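[gripper-users] Re: cord handling, two-finger vs. three-finger

From: Veronica Pîrvu
To: gripper-users list
Sunday, 9:47 pm

Floarea Matei wrote:
> We have the Rodero two-finger and the Petitgate three-finger on the
> same arm now. Both do fine on boxes and cups. Before I order a second
> set of pads, has anyone tried either one on power cords? I mean picking
> up the plug and getting it pointed at the outlet, with the slack still
> in a heap. Also, does the wrist camera help or is the head one enough?

Floarea,

We ran both last month, with the garment steamer as the test item. The Rodero did better on the plug. It closes flat and the plug stays upright once you have it. The Petitgate tends to roll the plug as the third finger comes in, and then the prongs point the wrong way and you have to set it down and start over.

For the slack, neither was good. One arm alone drags the whole coil along. We went to two arms, one on the plug and one pinching the loops, same as a person does it. 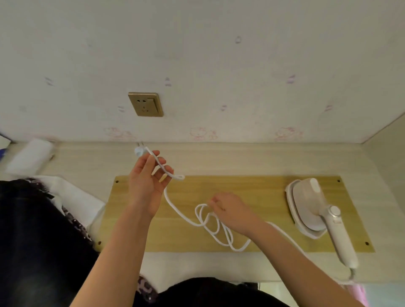

The head view was enough to find the plug and the handle. It was weak on the loops when the forearm passed over the cord, so we kept the wrist camera on for the second arm only. Running it on both slowed the controller down and I saw no gain from it.

Numbers, for what they are worth: 488 tries in total, split evenly between the two grippers. The Rodero lost the plug 6 times and the Petitgate 47. I did not count tries where the cord snagged on the base, and Silviu thinks I should have. He may be right.

Two settings to check. Turn the closing force down before you touch the prongs. And screw your board to the desk, at all four corners. Ours was clamped at first and it crept.

I would hold off on the second set of pads. Woo-jin has a softer pair from Puvutetti on loan until December and can tell you more.

Veronica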